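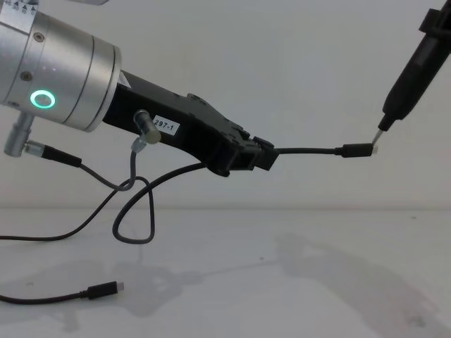
According to one reviewer of our August draft, a cable is the one thing in the house a machine should be kept well away from. It bends, it twists, it never lies the same way twice. We took the point seriously, and this section is mostly an answer to it.

4.2 Plugs and loose cables

Figure 3. Two-arm cable work. Left arm grips a black USB cable behind its USB-C plug; the thin probe on the right arm is at or near the metal tip. A second cable lies on the table.

The chore is a small one. Pick up a lead, find the end, get the end where it is wanted. People do it behind the telly without looking. For the arms it splits into two jobs – holding the cable so the plug stays put, and knowing where the tip is. The first is mostly solved, the second is not.

We ran 2,376 trials on the Ukside bench. Of these 523 failed. Most failures came at the grip: fingers closed too far back, the plug drooped, and the probe came down beside the tip insted of on it. Gripping closer to the plug helped. Gripping too close hid it from the planner, and 29 trials were lost that way alone.

The Rosdale set-up uses one arm and a clamp. Quicker, but somebody has to load the clamp, so we do not count it as doing the chore. Hájek's method of feeling along the cable should carry over to longer leads; not tried here.

Can it be left alone on a shop floor? Not yet. The longest run at Gomden without a person stepping in was 5 cables, all the same type, all laid out flat beforehand. A drawer full of mixed leads is still a long way off, and we have no figures for for it. Sockets are dealt with in 4.3.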